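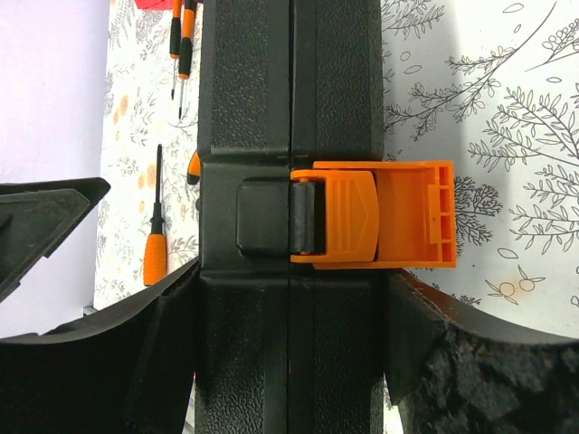
**Starter tool kit for a first apartment -- buy the set or piece it together?**

**gonlow_gal** -- July 20, 2026

I'm moving into my first place in Drolholm and I own exactly one butter knife that I use as a screwdriver. Mumley Hardware has a molded-case set for $257, which made me gulp a little. Is a set worth it or should I just buy stuff as I need it?

**halim77**

Piece it together! I bought a big set in June and I've touched 3 things in it. The rest just rides around in my closet. And those fitted cases drive me nuts -- get one tool in the wrong spot and the lid won't shut.

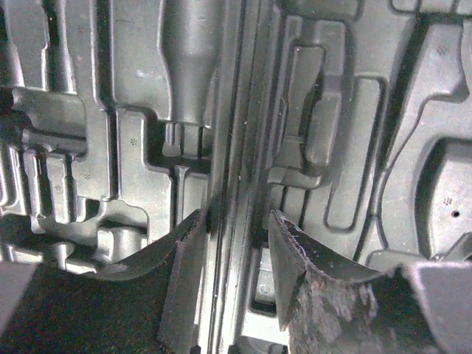

*Molded case, a cavity for everything*

**rustybucket**

Gotta disagree with halim77. The fitted case is the best part. I can see right away what my roommate "borrowed." Loose tools in a drawer just vanish on me, and I've rebought the same tape measure twice. But $257 is too much for a renter, wait for a sale.

**halim77**

Or hide your tape measure lol

**porchlight**

I'm in the middle. Get a decent screwdriver, a hammer, a tape and pliers, then stop. Spend the money on the screwdriver, you'll use it every week. I like a fat handle with some rubber on it, my hands get sore on the skinny hard plastic ones.
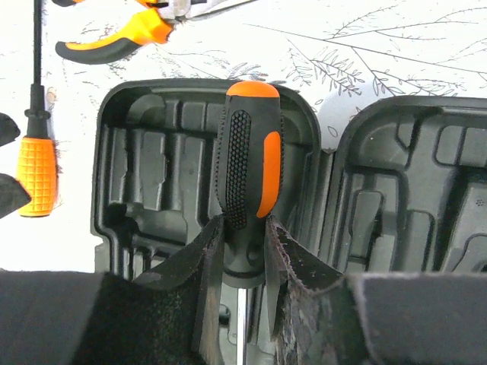
*Chunky two-tone handle, dots on the grip*

**gonlow_gal**

OK that handle does look comfy. I think I'll do porchlight's list and keep an eye out for a sale on the set. The butter knife is going back in the kitchen!

**rustybucket**

Wash it first please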